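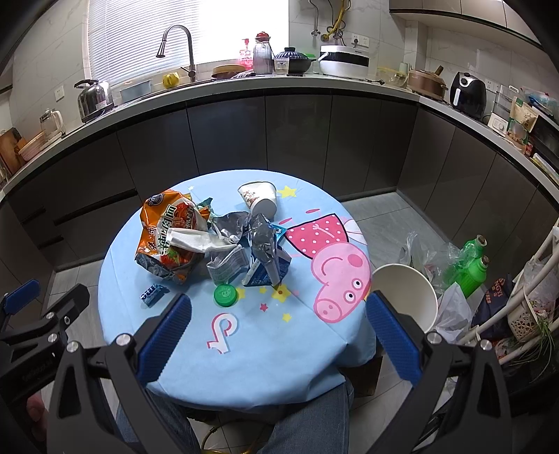
Eduardo Tavares pergunta, por escrito, se faz sentido falar de «local de trabalho» quando a tarefa consiste em levantar uma mesa e deitar fora embalagens vazias. A questão foi enviada após a leitura preparatória e serve de ponto de partida à presente sessão.

Automação e Organização do Trabalho
Apontamentos da sessão 5 — Limpeza, arrumação e serviços domésticos
Docente responsável: Beatriz Gouveia

1. Delimitação do tema

A resposta à pergunta é afirmativa. A cozinha de uma casa particular é local de trabalho para quem nela presta serviço remunerado, ainda que a legislação e a estatística tenham demorado a reconhecê-lo. Interessa à disciplina porque reúne duas características que a automação industrial procurou sempre evitar: objetos sem forma estável e ausência de posto fixo. Um saco de aperitivos amarrotado, um copo de papel tombado ou uma tampa de garrafa sobre uma toalha exigem decisões distintas de preensão, e a toalha pode deslocar-se com o gesto.

Nas sessões anteriores tratou-se da linha de montagem e do armazém. Recorda-se que, em ambos os casos, o espaço foi redesenhado em função da máquina. Na habitação, essa possibilidade é reduzida, e a adaptação recai sobre o equipamento e sobre quem o opera.

2. O trabalho de demonstração

Designa-se por demonstração a execução de uma tarefa por uma pessoa, com pinças manuais, para posterior aprendizagem por um sistema robótico. O trabalhador deixa de pegar nos objetos com os dedos e passa a fazê-lo através da ferramenta. Três consequências merecem registo:

a) O ritmo altera-se. O gesto habitual é decomposto e torna-se mais lento, sobretudo com películas e papéis finos.
b) A postura altera-se. Quem trabalha sentado junto a uma mesa baixa mantém os antebraços suspensos durante períodos prolongados.
c) O saber tácito torna-se matéria transmissível. A ordem por que se recolhem os resíduos, até então deixada ao critério de cada um, passa a ter valor económico.

A terceira consequência é a mais discutida na bibliografia e será retomada no trabalho escrito.

3. Estudo de caso: Drudimia

A Drudimia presta serviços de limpeza em habitações e pequenos escritórios. Em setembro, iniciou com a Ralex um programa de demonstração destinado a tarefas de recolha e separação de resíduos. No primeiro período foram registadas 1567 demonstrações, quase todas realizadas em cozinhas.

O acordo interno estabeleceu que as horas de demonstração seriam pagas pela tabela do serviço normal. As trabalhadoras contestaram a equiparação, alegando que a atividade requer atenção contínua e produz um resultado que a empresa conserva. Após 2 reuniões, foi aprovado um suplemento e fixada uma pausa obrigatória entre séries. Ficou por resolver a titularidade dos registos — ponto em que as partes mantêm posições afastadas.

Observou-se ainda uma mudança nas funções de supervisão. As encarregadas, que antes verificavam o estado final da divisão, passaram a avaliar também a execução dos movimentos. Algumas consideraram a nova tarefa uma valorização profissional; outras descreveram-na como vigilância das colegas.

4. Elementos para discussão

Deverá cada grupo preparar uma posição fundamentada sobre os pontos seguintes.

— Critérios de remuneração do trabalho de demonstração, por hora ou por tarefa concluída.
— Informação a prestar aos moradores quando a tarefa decorre na sua habitação.
— Avaliação ergonómica das pinças manuais em utilização prolongada.
— Efeitos previsíveis sobre a contratação de pessoal a tempo parcial.

5. Trabalho escrito

O relatório individual terá no máximo 3 páginas e deverá comparar o caso da Drudimia com o do armazém Boltley, apresentado na sessão anterior. A ficha de leitura sobre a cooperativa Prata é facultativa. A entrega faz-se na secretaria, até às 17h00 da véspera da sessão seguinte.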